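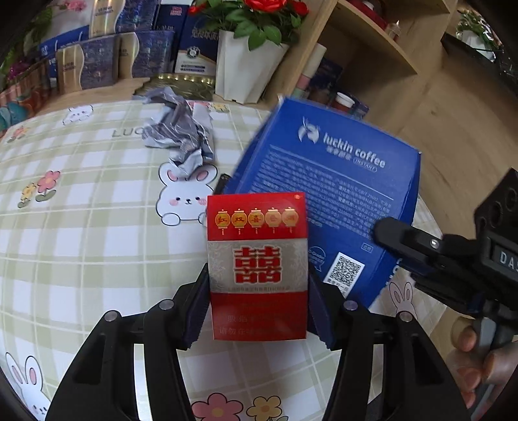 Hand-held gripper on a pack of Double Happiness, Luckin Coffee box waiting its turn.

Open afternoon at Kurkov: trying the Tarard kit
7/21/25

I have been promising since February to go and see the Tarard, which Kurkov sells as a complete hand-held gripper kit for teaching robots by demonstration. You squeeze, the jaws close, a camera watches, and somewhere down the line a robot arm is supposed to have learned something. My own shop packs samples for a living and has been "looking into automation" for as long as I have worked there. I was sent to look into it some more.

Kurkov occupies the upper floor of a building in Sadusetti, over a tile showroom. The sign points at the tile showroom. I learned a fair amount about grout before finding the stairs.

The talk came first and ran 88 slides. I liked the one with the price list, which went by quickly.

Then we got our hands on things. The practice table has a plaid cloth with cartoon bunnies all over it, pink cheeks and all, and it is hard to feel like a serious buyer while leaning over it. The items are household stuff, mostly packaging. I was given the cigarette pack, a red and silver Double Happiness box, and told to pick it up and stand it somewhere else. I don't smoke, and the pack agrees with me, in Chinese.

The grip is better than I expected. Each jaw has a dark blue ridged pad, and the pads hold the sides of a small carton firmly without much effort from your hand. I tried to crush the pack a little, in the spirit of inquiry, and it took deliberate squeezing. Small stiff boxes are clearly what this thing enjoys. The coffee box was more awkward for me: wider, lying tilted, with nothing to get hold of until you nudge it up on edge. I dropped it 3 times. The man next to me, from a firm called Unnithan that does something with pharmacy shelves, got it on his first go and was modest about it at some length.

Foil wrappers I would call a draw. You can pinch one up easily enough, but getting it to leave the jaws where you wanted it is another matter.

Weight: fine for ten minutes. After roughly half an hour my wrist had opinions. The handle suits a medium hand and there is no other size on offer. I asked whether one was planned and was told it was "on the map," which I took to mean no. Two-handed work needs two kits, and the discount for buying the second would not cover my parking.

What you get in the box: gripper, pads, a charger, the recording software for 2 machines, and a year of support by email. Spare pads are extra. Setup is claimed to take 7 minutes. Ours took longer, though one of us had unplugged the router to charge a phone and I would prefer to leave it there.

Nothing I saw tells me how well a robot does afterward with what you record. They showed a video of an arm putting cartons in a tray, very smoothly, and I would like to see it done with our cartons, which are uglier. Kurkov will lend a kit for a trial against a deposit. I have the form. It asks for our "primary manipulation objective," and I have written "boxes."

Coffee was served on the way out. Parking is behind the tile showroom, entrance on the left, and the barrier takes coins only.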